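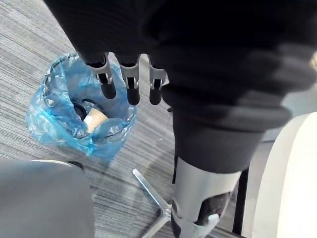

Evstead Home & Garden Club – Household Tips Group

Search this site Enter keywords Go

Keeping small trash cans fresh

26/10/2023

I'll confess I never gave the little bins in my house much thought until we had a warm spell in September and the one beside my desk began to smell like an old lunchbox. I had been changing the bag faithfully, so I blamed the drain, then the dog, then the rug. It was the bin itself, of course! A bit of juice had found its way under the liner and sat there for who knows how long.

So now I wash all of ours every 2 weeks. I take them out to the back step, squirt in some dish soap, fill them partway with hot water and go around the inside with an old long-handled brush. For a stubborn smell, sprinkle baking soda over the damp bottom and leave it overnight – then rinse and let the bin stand upside down until it is bone dry.

Thin liners are fine for tissues, pencil shavings and candy wrappers. Anything wet goes straight to the kitchen, where we use the thicker kind. If your bag keeps slipping down, gather the slack at the rim, tie it in a small knot and tuck the knot under. A big rubber band works too.

I keep 6 spare liners folded flat underneath the one in use, so there is always a fresh one waiting when I tie up the old. My sister-in-law in Tilport thinks this is fussy, but she also walks downstairs every single time! A roll of 200 lasts us well past a year, and I like to store it in an empty tissue box with the end poking out of the slot.

One more thing while I'm at it – coffee grounds, dried on a saucer and spooned into a paper cupcake case, do wonders in the bottom of a bathroom bin. Swap them when you wash.

Contact us | Copyright Evstead Home & Garden Club | Back to top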